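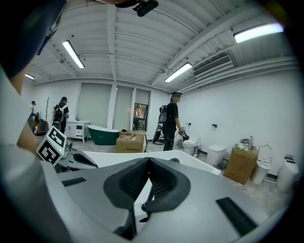 *Longo room, back wall and ceiling. Right-hand blind raised at the bottom, the other two windows covered.*

**June, room notes: light, air, blinds**

Started 10:20. Purpose: find out why the readings near the back wall drift through the morning, and whether the air-conditioning unit can be left on a fixed setting. Hanyu Su and I took the readings, Haruna Tsuchiya wrote them down for the first pass and Gerardo Fabbri for the second. Door shut for both passes except where stated.

**Room as it affects the readings**

White walls and a white corrugated ceiling, so a lot of the light arriving at bench height has bounced at least once. Deep beams cross the ceiling. They throw a shallow shadow when only one fitting is lit, which I had not allowed for in the earlier sketch. The three windows are in the back wall, widest on the left. All have pale grey roller blinds. The air-conditioning unit is high on the right wall, horizontal louvres.

The sketch in the front of this book has the middle window the same width as the left one. It is narrower. Corrected in pencil, to be redrawn.

**Light, first pass**

Meter: the Codska handheld, cosine cap on, zeroed with the cap closed before each run. Nine positions at bench height, marked on the floor with tape, position one nearest the door and position nine nearest the right-hand window. Meter laid flat, reader standing back with arms down.

Ceiling lights on, all blinds fully down:

- Positions one to six agree closely. No trend worth plotting.
- Seven and eight slightly higher. Both are under a fitting.
- Nine slightly lower than eight. Probably the beam, but see below.

Ceiling lights on, right-hand blind raised at the bottom, other two down:

- One to five unchanged within the scatter of the meter.
- Six and seven up a little.
- Eight up clearly.
- Nine came out at 2,386 lux in a bright spell and fell to almost 1,000 when cloud came over. Same position, same meter, a few minutes between them.

That accounts for most of the drift. The gap under one blind does more at position nine than all the ceiling fittings together. It also explains why the afternoon figures from last month looked so steady: Manuela Zanetti had closed everything before starting and had written "blinds shut" in the margin, where I missed it.

Repeated position nine with a black card held between the meter and the gap. Reading dropped to close to the blinds-down value. So the excess is direct or nearly direct light from the opening, with little coming through the blind fabric itself. The fabric passes some daylight but it is diffuse and I could not separate it from the fittings with this meter.

Colour: did not measure. There is foliage outside the right-hand window and a reddish structure behind or beside it, and reflected light from either could tint what comes in. Hanyu thinks the effect is too small to matter for our purposes. I would like a number before agreeing. Loredana Amato has access to a spectrometer and will be asked.

**Light, second pass**

After lunch, sky uniformly overcast. Same nine positions. Blinds fully down for one run, right-hand one raised for the other. The difference between the two runs was much smaller and confined to eight and nine. Noted for completeness. An overcast day is a poor day for checking the blinds, and anyone repeating this should wait for broken cloud.

Beam shadow: switched the right-hand fitting off and left the rest on. Position nine fell and the lower edge of the shadow could be followed across the wall with a piece of paper. With the fitting back on the shadow fills in and I cannot find it. Not a problem with normal lighting.

One of the tubes takes several seconds to settle after switching. Wait before reading. Gerardo caught this; two values in the first pass were taken too early and have been struck through and replaced.

**Air**

Carbon dioxide logger (Reltitz, the older of the two) on the shelf by the door, well away from anyone's breath. Left to settle in the open doorway first. Four of us in the room, door shut, unit running on recirculation.

The reading climbed steadily and was at 1,009 ppm when we opened the door. We had agreed to stop at 1,000, so that was slightly late. It came down quickly with the door and a window open, more slowly with the door alone. As expected, the unit on its own did nothing for it. It cools and moves the air but brings none in, and it should not be entered on the form as ventilation. The old form has it under that heading. Struck out.

Draught: hung a strip of tissue at each floor mark with the louvres fully down, then level. With the louvres down the strip at nine swung hard and the one at eight moved now and then. With them level, everything was quiet except at four, where there was slight movement that I put down to air coming back off the opposite wall. Level is the better setting for anything that involves light sheets of paper or balances.

Temperature: used the display on the wall controller, so treat as indicative only. It lagged behind the bench thermometer by a few minutes each time and stayed a little below it. With the right-hand blind raised in sun, the bench thermometer at nine rose steadily. With the blind down it stopped rising but did not fall until the unit was turned up.

**Blinds**

Checked the mechanisms while the steps were out.

- Left (wide): runs straight, chain stiff for the last hand's width. Bottom bar level.
- Middle: no fault.
- Right: creeps. Set it fully down, marked the bar against the frame in pencil, and it had risen by a finger's width within the hour. The clutch at the chain end is worn or was never adjusted.

The creep matters. A run started with everything closed can finish with a gap at position nine, and nothing in the record would show it. Drivelov supplied the blinds and should be able to send a clutch. Manuela has the order reference. Until it is replaced, hold the bar down with the two clamps from the drawer. Tape leaves a residue on the fabric edge, tried it on a corner.

**Settings to use for now**

1. All three blinds fully down, right-hand bar clamped.
2. All ceiling fittings on, then wait for the slow tube.
3. Unit on, louvres level, fan on low.
4. Logger by the door. Open up before it gets to 1,000 ppm and note the time.
5. Write the blind positions in the record itself, left, middle, right, in that order. Margins get missed.

**Open**

- Spectrometer reading at nine, blind up and blind down (Loredana).
- Clutch for the right-hand blind (Manuela).
- Whether last month's morning figures can be rescued. One to five probably can. Eight and nine I would discard. Six and seven depend on the sky at the time, and there is no record of that.
- Second logger disagrees with the first by more than I like. Put both in the doorway overnight and compare.
- Floor tape at three is lifting. Replace before the next run – measure from the door frame, as the skirting is not straight.

Finished 16:40. Meter back in its case, cap on, battery taken out. Steps returned to the store. Gerardo has the second-pass sheet and will copy it in opposite this page.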